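Touran Karimi
19. Januar 2022

Kurzer Thread zur Software hinter unserem Handgreifer. In den letzten Wochen kamen einige Fragen dazu, vor allem zur Zeitsynchronisation und dazu, wie aus den Aufnahmen brauchbare Trajektorien werden. Ich schreibe auf, was wir im Moment machen. Manches davon ist noch Baustelle.

Ausgangslage: Wir nehmen Greifbewegungen von Hand auf und trainieren damit eine Policy, die später auf dem Arm läuft. Drei Dinge müssen dafür stimmen: die Pose des Greifers im Raum, die Öffnungsweite der Finger und die Zuordnung beider Werte zum richtigen Kamerabild. Am dritten Punkt haben wir am längsten gesessen.

Die Pose kommt aus visuell-inertialer Odometrie. Wir haben mit einem fertigen Paket angefangen und inzwischen nur noch das Frontend davon behalten. Der Optimierer läuft bei uns offline über die ganze Aufnahme, vorwärts und rückwärts. Für Trainingsdaten brauche ich keine Echtzeit, da nehme ich lieber die geglättete Trajektorie.

Problem dabei: weiße Tischplatten. Wenn die Kamera nah über der Fläche ist, findet der Detektor kaum Merkmale, und die wenigen sitzen auf den Fingern. Die Finger bewegen sich aber mit der Kamera mit. Wer sie nicht maskiert, bekommt eine Pose, die glaubt, alles stehe still.

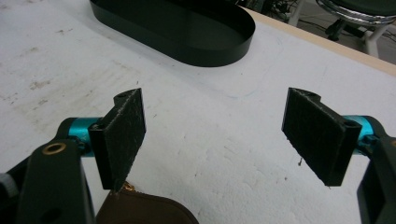

Touran Karimi

Deshalb die Maske. Arme und Pads bleiben in Kamerakoordinaten immer im selben Bereich, nur die Öffnung ändert sich. Wir rendern die Maske aus einem einfachen Modell mit einem Parameter, der Öffnungsweite, und geben an den Rändern etwas zu. Die faserige Oberfläche der schwarzen Pads liefert sonst erstaunlich viele Eckpunkte, und der Tisch dazwischen fast keine. Die grauen und hellbraunen Spuren auf der Platte sind uns inzwischen willkommen.

Die Öffnungsweite selbst schätzen wir aus dem Bild. Die blaugrünen Zylinder an den Pads lassen sich über den Farbton gut segmentieren, das war in einem Nachmittag erledigt. Aus dem Abstand der beiden Schwerpunkte wird über eine Tabelle die Weite. Die Tabelle ist pro Gerät kalibriert. Ein Versuch mit einer gemeinsamen Tabelle für alle Geräte ging schief, die Toleranzen im Druck sind zu groß.

Fällt ein Zylinder aus, weil ein Objekt davor ist, interpolieren wir bis zu 9 Bilder. Danach wird der Abschnitt verworfen. Am Anfang haben wir länger interpoliert, und die Policy hat gelernt, genau in diesen Momenten weich loszulassen. Das hat uns zwei Wochen gekostet, bis Tayla Prendergast sich die Rohkurven neben den Videos angeschaut hat.

Zeitsynchronisation: Kamera und IMU haben getrennte Uhren. Wir schätzen den Versatz pro Aufnahme als Teil der Optimierung und schreiben ihn in die Metadaten. Springt er zwischen zwei Aufnahmen desselben Geräts, markiert das Werkzeug beide zur Sichtprüfung. Ein fester Wert aus der Erstkalibrierung reicht nicht, der wandert mit der Temperatur.

Stand des Datensatzes: 1.816 Episoden, davon sind 310 durch die automatische Prüfung gefallen. Hauptgrund ist verlorenes Tracking, danach kommt die Öffnungsweite. Die ausgefallenen heben wir auf. Nach jeder Änderung am Frontend laufen sie noch einmal durch, und ein Teil kommt jedes Mal zurück.

Das Werkzeug dafür heißt intern Killum. Es ist ein Kommandozeilenprogramm mit einer sehr schlichten Weboberfläche. Ein Lauf liest die Rohdaten, rechnet Pose und Weite, prüft gegen die Grenzwerte und schreibt ein Protokoll pro Episode. Jeder Schritt legt sein Ergebnis mit Hash der Konfiguration ab. Ohne den Hash wussten wir nach kurzer Zeit nicht mehr, welche Daten mit welcher Maske entstanden sind.

Zur Regelung auf dem Arm: Die Policy gibt relative Posen aus, bezogen auf den aktuellen Greifer. Absolute Koordinaten haben wir ausprobiert und wieder gelassen, sobald der Tisch einmal verschoben wurde. Latenz wird beim Ausführen ausgeglichen, indem die ersten Schritte der Vorhersage übersprungen werden -- wie viele, misst ein kleines Skript beim Start.

Was noch nicht gut geht: dunkle Gegenstände vor dunklen Pads. Ein braunes Ledertäschchen oder eine schwarze Schale sind für die Policy deutlich schwieriger als alles Bunte. Feste Belichtung hilft ein wenig, dafür rauscht es mehr. Tayla testet gerade eine zweite Belichtungsstufe im Wechsel, Ergebnisse habe ich noch keine.

Nachtrag, weil gefragt wurde: Nein, wir verwenden keine Marker auf dem Tisch. Für die Kalibrierung ja, während der Aufnahme nicht. Die Daten sollen auch an anderen Orten entstehen, und dort klebt vorher keiner etwas hin.

Zweiter Nachtrag: Den Code für die Maske und die Weitenschätzung wollen wir im März veröffentlichen. Der Rest von Killum hängt noch an internen Pfaden und braucht länger. Wer vorher schon mit eigenen Aufnahmen testen will, kann mir schreiben, am besten gleich mit Angabe von Kamera und Bildrate.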